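9/16/26 - bench notes, bin + contents

Started late, had to find the key to the Lostdale cabinet. Pulled the tub of small stuff and went through it before anything else, it's been getting mixed up with the other set since June and I'm tired of it.

Sorted into keep / toss / ask. Keep pile is mostly fine. Two of the soft things smell like cutting oil, put them in a bag on the windowsill. Don't wash the drawstring pouches hot, the last one shrank and the cord wouldnt pull any more. Cold, hang dry, done.

Tags: old Holtell labels are peeling off everything with a curve to it. Bottles worst. Going back to paint pen on the underside, ugly but it stays. Still have the Bitley tape if anyone wants to try it, I gave up after one roll.

Bin itself - the scratches on the walls are only surface, fingernail doesn't catch. The floor is worse. Wiped it down with the citrus stuff, then a dry rag. Sloped panel I left alone except for the bottom edge, where the brown patches are. Tried a gray scrub pad on one corner and it took off some of the color but not all. Not going further without asking, might be coating and not rust.
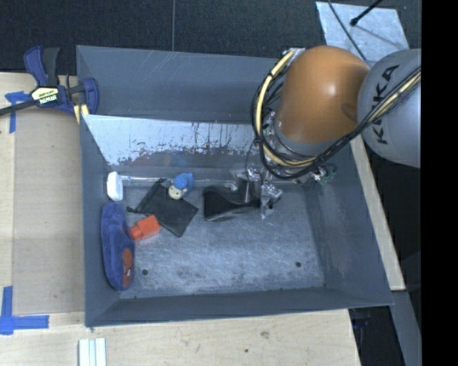 Next was the order sheet. Achterberg want 33 for the liner mat, cut to size, or 6 for the plain offcut which we would have to trim ourselfs. I say offcut. It only has to stop the light things from skating, and we'll wreck it by winter anyway. Part no. is 1126 on their sheet, wrote it inside the cabinet door too.

Figurines: paint is rubbing off the faces on the older ones. Not a problem for use but stop storing them loose with the metal bits. Egg carton works. Took one from the kitchen, will replace.

Small black pouch - keep it empty. Somebody had left washers in one and the weight was way off, cost me most of the morning.

To do
- rag bin is full, empty it
- ask re: brown patches before scrubbing more
- order offcut, 8 mm if they have it
- check the oily ones on the sill, toss if they still stink
- relabel bottles (paint pen is in the left drawer, shake it first, it spits)

Stopped at lunch, rest of the tub tomorow.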